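Clearing up after the coffee table

The October coffee table goes back to being a work table once the cups are gone, and the clearing up has been left to whoever is last out. From this month we're asking everyone who uses it to do their share.

Crumbs and bits of pastry go into the dustpan first, then into a bin. Please don't brush them onto the floor.
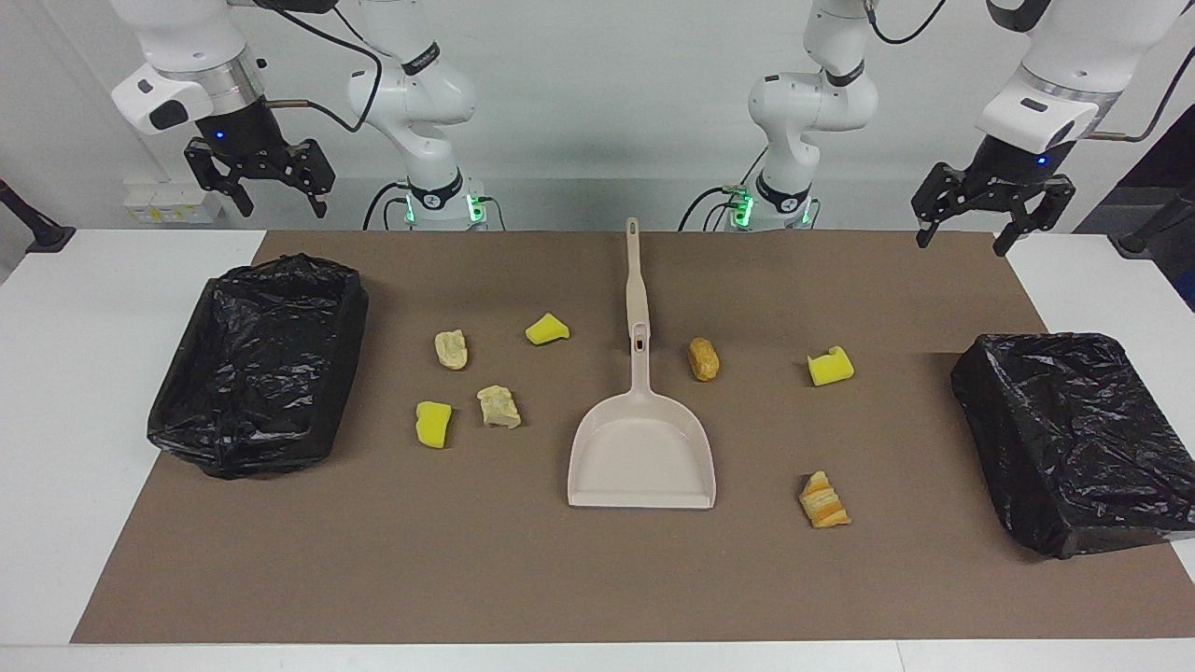

Sponges are for the mat and the tabletop only – the ones for dishes stay at the sink. Fold the bin bag well over the rim when you put in a new one, or it slides down under the first heavy load. Spare bags are in the hall cupboard, and there are 47 left. Tell Callum Naylor when the roll gets low.

Comments (2)

Petra
Can old bread go in the compost?

Callum Naylor
Yes, bread is fine. Pastry with filling goes in the bin.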